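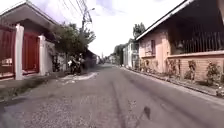

Tutdale, November

Re: camera choice for the Muria rover

Gerardo Monti wrote:
> Has anyone run the Bassi camera outdoors on the rover?
> Ours is fine on the bench. I need to know how it
> copes with motion before I order a second one.
> The old controller stays either way.

Gerardo,

I have driven it on a residential street here, fixed exposure, auto white balance off. The frame at the top is typical of that run. The center of the road holds up, including the tire marks and the small dark spot to the right of them. The edges do not: the red gate on the left and the plants on the right smear. The motorcycle rider is a dark blur. The sky is close to white, so I would not rely on it for features.

I logged 337 frames with the Bassi and 156 with the old camera. The tracker lost lock 7 times on the Bassi log and 4 times on the other, so per frame the Bassi is slightly ahead. I would not call that a result – the two logs were taken at different speeds.

Before you order, try a shorter exposure and mask the outer part of the image. Amedeo Pace has the mask file from the Jerkness tests. The controller timestamps also drift against the camera clock, so sync them first or the comparison is useless.

I can send the raw logs if you want them.

Cinzia Orlandini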